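Jesetti two-finger gripper: see it at the Ondorley open day

Datusik is opening its Ondorley workshop to visitors in May. The Jesetti gripper will be running from 10 am until 4 pm, both on an arm and in simulation. Entry is free and there is parking behind the building.

Uriel Cervantes will run the demonstrations. Each one lasts half an hour, with time for questions. You can bring your own parts to try, provided they weigh no more than 350 g. 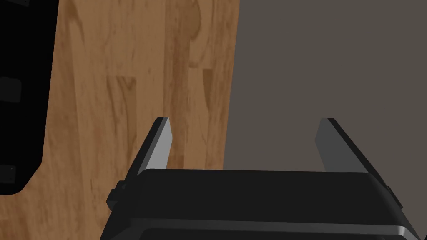 The simulator package is sold with the gripper or on its own, under the name Huerta. It lets you try an approach on screen before you book time on a machine. The gripper view looks forward from just above and behind the housing, so the slanted fingertips and the open gap between them stay in sight, with the wood and grey surfaces beyond. Visitors can take the controls at two desks near the entrance.

Specification
Fingers: two, flat, tapered
Opening: 100 mm
Maximum load: 350 g
Order code: 363
Simulator: Huerta, one seat included

Spare fingers are sold in pairs. Fitting takes a few minutes with the key supplied.

The first production run is 3000 units. Orders placed at the open day will be sent out from Ondorley in June. To reserve a place at a demonstration, use the contact form and give your preferred time.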